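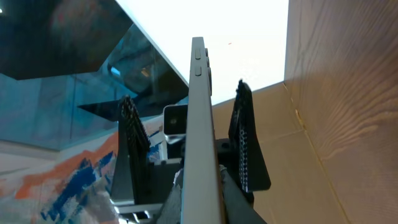
Ticket: Cenar meal planner, shopping list keeps going back to the old version
Opened by: Augustina Osei
Opened: 2024-03-05

Hello, and thank you in advance for your patience with me! I cook for the Festcombe lunch club, and I keep our whole shopping list in Cenar. Whenever I change a quantity (say, flour from 100 to 200 ounces) it saves nicely, and then the next time I open the list it says 100 again. I've signed out and back in, and I removed the app and put it on again, which made me nervous, but my recipes all came back, thank goodness.

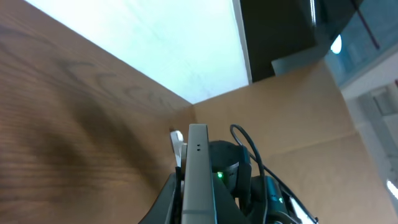 Veronica Anghel: Hi Augustina, your recipes are safe with us, so please don't worry. Could you open Settings, then Sharing, and tell me how many people can edit the list? An older copy left open on another account can write over yours.

Augustina Osei: It says 2, me and Mircea Dinu. I rang him and he did have the list open on the computer in the back office, and he thinks it has been sitting there since we planned the Easter lunch, bless him. He has closed it now.
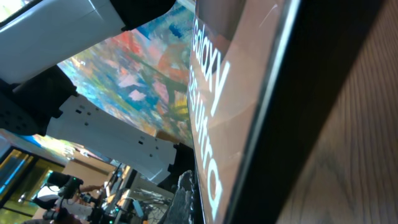 I changed the flour again after he closed it, and the barley too while I was at it, and both have stayed put through 18 openings of the app (I was enjoying myself by then). Should I leave Mircea on the list? He does like to add the biscuits.

Veronica Anghel: Leave him on, just ask him to refresh the page before he edits. I'll keep the ticket open until May in case it comes back.

Status: monitoring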